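How does a robot learn to tidy a kitchen?

Have you ever been asked to clear up after tea and wished that somebody else would do it? The people at Rakix have wished it too, and so they have made a helper called the Dullimero. It is a robot for kitchens, it has 2 arms, and it costs 3266 pounds, so you would need to save your pocket money for a very long time indeed!

A kitchen is a tricky place for a robot. You know without thinking that a glass with a drink in it has to be kept upright, and that a plate doesn't mind so much. A robot has to learn all that, bit by bit.
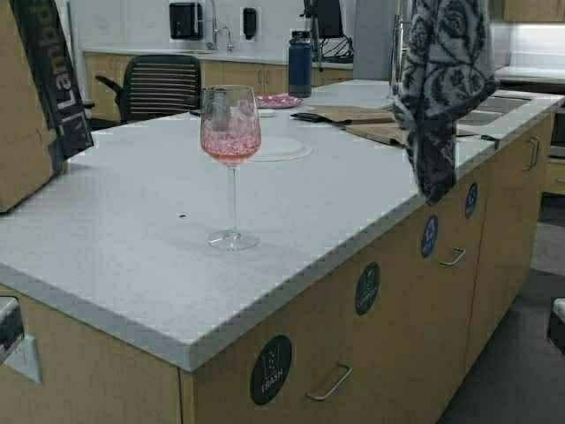 The Dullimero learns by practising, rather like you did with your shoelaces. Before it goes on sale it practises each job nearly 1000 times – picking up, carrying, putting down, and then starting all over again. Glasses are the hardest, because if you squeeze too much they break, and if you squeeze too little they slip.

It is slow, mind you. You could clear a table and be off playing in the garden while the Dullimero was still thinking about the spoons – but it never grumbles.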